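### 3.2 Objects and work surface

All trials in the Fivel set used one large beige table. Small items were placed near its middle, with a clear plastic container as the target. 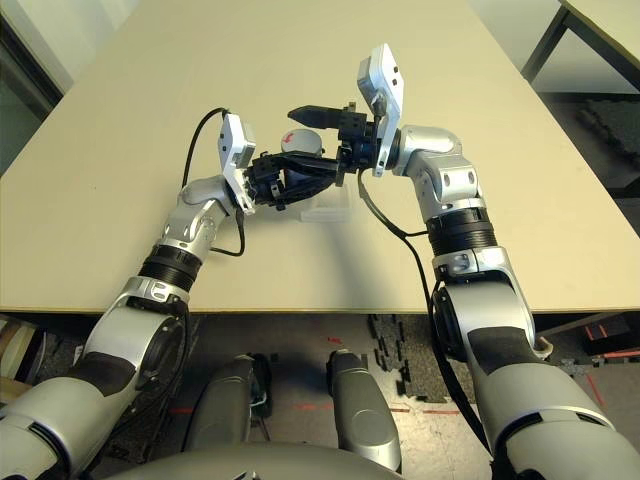
### 3.3 Container visibility

The container's clear walls let the tabletop show through, so we labeled its rim by hand in 437 views.

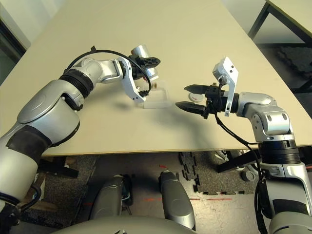
### 3.4 Upright items

Cans were scored separately from flat items, as in Figure 3, and 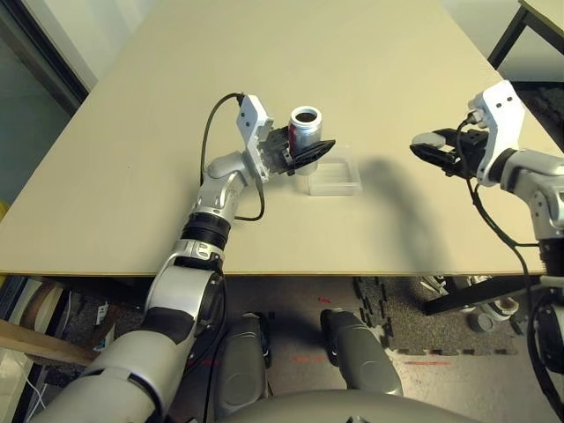
**Figure 3.** Silver can held upright above the clear container.

24 views with heavy shadow were left out of the can score.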